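The week the gripper kept letting go

I have been promising to write this one up since June, and Deisy Agudelo has been very patient about it, asking only every other time we talk on the phone. So here goes, with a cup of coffee and my notebook open to a page with a big brown ring on it.

For anyone new to the blog, I spend my working days with hand-held grippers. You squeeze, the two fingers close, you pick the thing up and you put it where it belongs, and a camera on the tool watches you do it. Later on a robot arm gets to learn from all those recordings. It's pleasant work if you like handling things, and I do (my mother says I was the same in grocery stores). Our project is called Gradero, and it's mostly ordinary stuff from around the house and office: handles, pens, boxes, bottles, anything a person might reach for without thinking.

The trouble was with the handles. Smooth, round, upright ones especially. I'd close on one, feel it seat nicely, lift, and somewhere on the way to the shelf it would start to turn. Only a little at first, like a doorknob under a soapy hand. Then it would tip, and then I'd be on my knees under the table looking for it.

I blamed myself for the first day. I really did! I have a bad habit of squeezing and turning my wrist in the same motion, and Duván Ticona had already teased me about it in front of everybody. So I slowed way down and kept my wrist as stiff as a board, and I dropped 3 in a row before lunch.

Then I blamed the pads, which seemed fair. They'd been on that tool for a good long while and had picked up a shine from all the rubbing. Jhonatan Nina wiped them down with alcohol and we had one lovely afternoon where everything stayed put, and I went home feeling like we'd solved it. By ten the next morning it was slipping again. 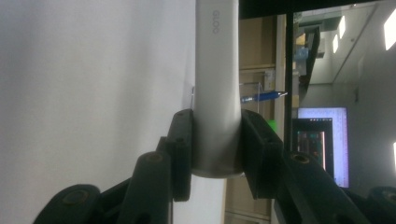
What finally got us somewhere was Jhonatan being stubborn. He took the tool away from me, held it up next to his ear, and opened and closed it over and over. He swore he could hear a click. I couldn't hear a thing, but then I've stood next to too many loud machines in my life (I worked at Correa in my twenties, and we did not wear the earplugs). He put the tool on the bench, held one finger still, and wiggled the other with his thumb. It moved. You could see it move, just a hair, at the pivot.

The bushing had worn. It was seated fine when the arm was straight, but as soon as there was any weight on the finger, that finger would lean outward by the tiniest bit. A flat box didn't care, because a flat side gives the pad plenty to hold on to. A round handle cared a great deal. One pad would be pushing straight and the other would be pushing at a slant, and between the two of them they rolled the handle like a pencil between your palms.

I wish I could say we'd been checking for that. We had a maintenance sheet, and it said to look at the pivots every 1,000 closings. The catch was that the sheet was written for our old Jolel tool, which has a much shorter arm and a much easier life. We had carried it over when the new tool came in and never gave it another thought. That one is on me, as I'm the person who printed it.

And here is the part that made my stomach drop. We had 22 sessions recorded with that finger loose. In a lot of them I had started to make up for it without noticing, tipping my hand a little toward the bad side to keep the handle from rolling. If you're teaching a robot by example, that's a rotten example. It would have learned my limp, so to speak.

I called Nayeli Echeverri, who looks after the recordings, fully expecting her to be upset with me. She just sighed and said we'd throw out the handle sessions and keep the boxes, once she'd gone through the boxes herself. It took her most of a week, and I brought her tamales twice.

The sheet now says every 300 closings, with the thumb wiggle test written out in full, and Jhonatan's initials go next to mine. We fitted a new bushing on both sides, even though the second one looked all right to us. Arnulfo Villca over at Cetska is trying a harder metal for the next set, and he's sending me a pair to wear out.

I've re-recorded about half of the handles so far. My wrist still wants to tip to that side when I'm tired, so I stop when I catch it doing that and go get a glass of water. Duván says he can tell from across the room.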